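Lista de verificação de segurança e conservação: casas de banho
Residência Oddale, piso 2, unidade 309
Data da visita: 7 de setembro de 2020
Verificação feita por: Hamidreza Yazdani
Referência interna: 927

Marcação usada: C = conforme; O = conforme com observação; N = não conforme; NV = não verificado nesta visita.

1. Acesso e porta

1.1 Porta abre e fecha sem prender: C
1.2 Fecho interior com abertura de emergência pelo exterior: C
1.3 Soleira fixa e sem ressalto: O
Comentário: a soleira cede um pouco do lado da dobradiça. Não há risco de tropeçar por agora. Fica para a ronda de manutenção do piso, junto com as soleiras que já estavam na lista de Mosteck.

2. Pavimento e paredes

2.1 Pavimento sem peças soltas ou partidas: C
2.2 Juntas completas: O
2.3 Paredes sem manchas de humidade: C
2.4 Ralo de pavimento desimpedido: C
Comentário: falta betume em duas juntas junto à base de duche. Refazer com o mesmo tom que se usou no piso 1. O betume que sobrou está no armário da arrecadação, prateleira de baixo.

3. Eletricidade e iluminação

3.1 Luz de teto a funcionar: C
3.2 Interruptor fora da zona de salpicos: C
3.3 Disparo do diferencial pelo botão de teste: C
3.4 Extrator de ar: N
Comentário: o extrator arranca mas faz ruído e para passado pouco tempo. Pedida peça à Lysenko. Até à substituição, avisar os ocupantes para deixarem a porta aberta depois do banho.

4. Lavatório e bancada

4.1 Cuba sem fissuras nem lascas: C
4.2 Ranhura de descarga de segurança desobstruída: C
4.3 Válvula de descarga abre e veda: C
4.4 Torneira monocomando firme na base: C
4.5 Água quente e fria nas posições certas do manípulo: C
4.6 Bancada livre de objetos pessoais: O
4.7 Saboneteira no lugar: C
Comentário: cuba e bancada são do mesmo tom creme e limpam-se com detergente neutro. Não usar pó abrasivo nem palha de aço, nem sequer no cromado da válvula. A cuba foi enchida até à ranhura e escoou bem, sem pingar no armário. Na bancada, do lado do espelho, estava uma garrafa de plástico transparente com um resto de água. Retirar na próxima limpeza. A saboneteira azul-acinzentada estava vazia; repor sabonete. Quanto ao tubo flexível branco, corrugado, à direita da bancada: confirmar na próxima visita se está bem preso e se a ponta encaixa até ao fim.
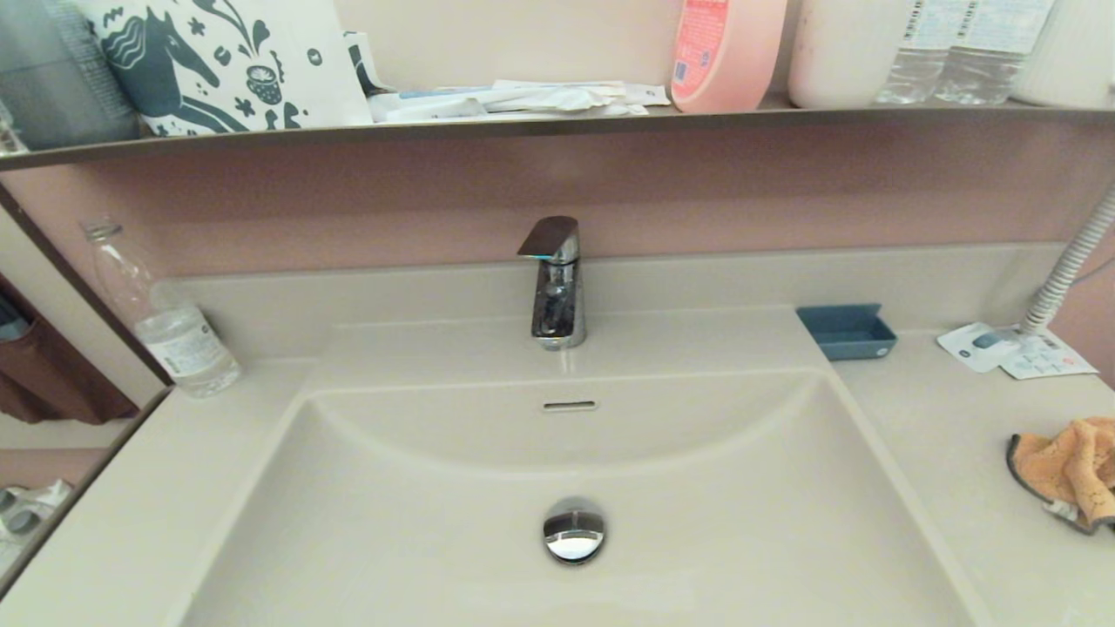 5. Duche

5.1 Base sem fissuras: C
5.2 Tapete antiderrapante: N
5.3 Barra de apoio firme: C
5.4 Chuveiro e mangueira sem fugas: C
5.5 Temperatura máxima limitada na misturadora: C
Comentário: o tapete perdeu ventosas num dos cantos e desliza quando se puxa. Foi retirado de uso. Pôr um novo antes da próxima entrada de hóspedes. A barra de apoio foi puxada com força nas duas pontas e não mexeu; apertar os parafusos na revisão anual.

6. Sanita

6.1 Fixação ao pavimento: C
6.2 Autoclismo enche e corta: O
6.3 Tampa e assento sem folga: C
6.4 Torneira de corte acessível: C
Comentário: o autoclismo demora a cortar. A boia foi regulada na visita e melhorou, mas convém trocar a válvula de enchimento. O modelo é Uven e há uma em stock.

7. Produtos de limpeza

7.1 Guardados em armário fechado: C
7.2 Rótulos legíveis: C
7.3 Lixívia separada de produtos ácidos: C
7.4 Luvas disponíveis: O
Comentário: só havia luvas de tamanho pequeno. Acrescentar médias e grandes ao próximo pedido.

8. Pontos a resolver

Extrator de ar (3.4): aguarda peça. Prioridade alta.
Tapete de duche (5.2): substituir antes da próxima entrada.
Tubo flexível junto à bancada (secção 4): verificar fixação e encaixe.
Válvula de enchimento do autoclismo (6.2): trocar com a peça em stock.
Juntas do duche (2.2) e soleira (1.3): ronda de setembro.
Luvas e sabonete: incluir no pedido de consumíveis.

Itens não verificados: nenhum nesta unidade. Na folha da unidade seguinte falta ainda o ponto 3.3, que fica em aberto até haver acesso ao quadro.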